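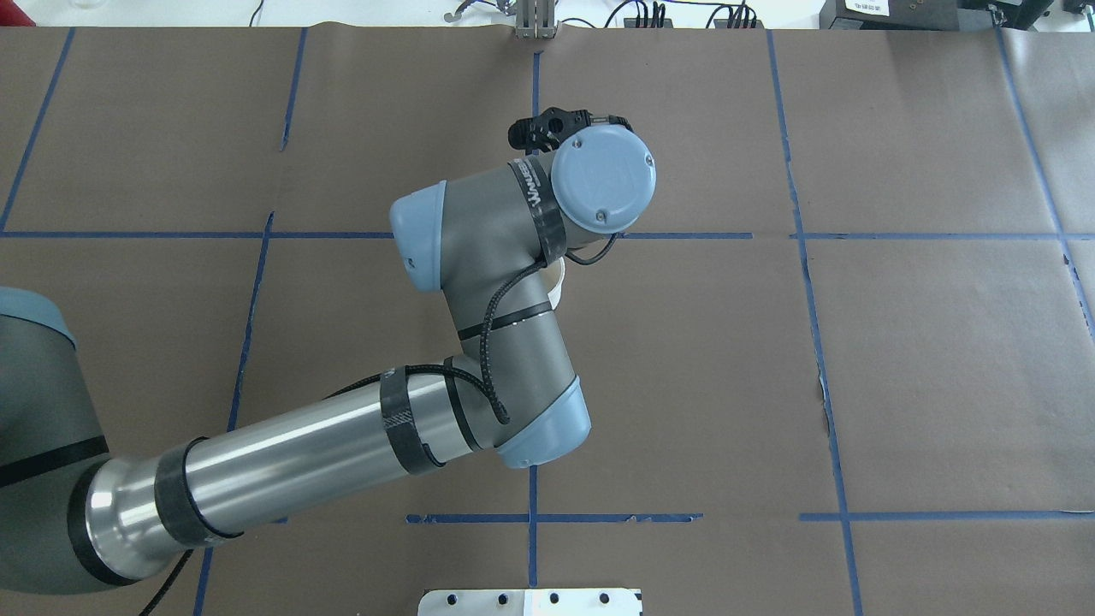 Brown kraft paper on a work table, marked off with blue painter's tape

Storell Kraft Table Paper, Heavy Roll

Sold by: Dinex Packing and Shop Supply
Color: natural brown
Finish: uncoated, both sides the same
Sold by the roll

Storell is a plain brown paper for covering benches, packing tables and floors. It comes off the roll flat enough to tape down right away, and it takes pencil, marker and painter's tape well. Most of our customers use it for packing rooms, craft classes and paint jobs where a cloth would slide around.

The paper is 70 lb weight. Lighter paper tears when you drag a box over it. This one will scuff and go soft in the busy spots, but a sheet usually stays down for a good while before it needs changing. It is not waterproof. Wipe up spills when they happen, and put plastic under the sheet if you work with stain or thin glue.

Laying it down

Clear and dust the table. Cut the sheet longer than the top so there is paper to fold under at both ends. Tape one end, pull the sheet tight from the other, then tape the long sides. If you need two widths, overlap them by 2 inches and run tape along the full seam.

For a grid, mark the edges of the table first and snap or draw light pencil lines across. Lay the tape over the pencil. Painter's tape can be lifted and moved on this paper if you pull slowly - older tape may take some fiber with it.

Cutters

The roll fits the Dogbe bench cutter and the Dogbe wall rack. It does not fit the small Dogbe counter stand, which has a shorter bar. Replacement blades are listed on the cutter page.

Ordering

Single rolls ship in a carton. Orders of 5 rolls or more ship on a pallet and need someone at the door to sign. Cut rolls can't be returned. Unopened rolls can come back if the ends aren't crushed.

Customer comment, 17 Aug 2018
"We switched to this in February for our packing tables. Easy to write on, and it lies flat. The core on one roll was dented but still turned." - Lutfa Bepari

Questions about bulk orders go to Sabina Bepari at the Dinex sales desk.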